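The Dresser

Aarti Maurya charged 136 dollars to strip a dresser, and she told Tshepo Pillay so before he had it off the truck.

"It was my aunt's," he said. "She painted it every December."

Aarti ran her thumbnail down one leg. Green came up, then white, then a yellow she didn't like.

"Leave it with me," she said.

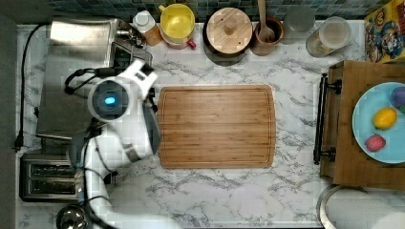 She started on the drawers. The stripper took an hour to lift the first three coats. Under the yellow there was a blue, and under the blue someone had written on the wood in pencil. It was a column of years and heights. The lowest mark said Tshepo, 68. The aunt had measured in centimeters. The next said 72, and the one above it 84.

Aarti put the scraper down and called him at the hardware store in Fanditside.

"Did you know you're on the side of this thing?"

He didn't say anything for a while. She could hear the key machine running behind him.

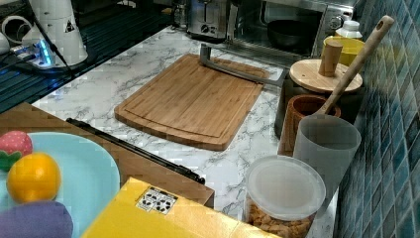
"I thought she measured us on the door," he said. "They tore that house down."

"Well, it's on here. If I sand, it's gone."

"What if you don't sand?"

"Then you have one rough side."

He asked whether it would cost less. She said no, it would cost the same, and she went back out to cover the pencil with paper and tape before she did the top.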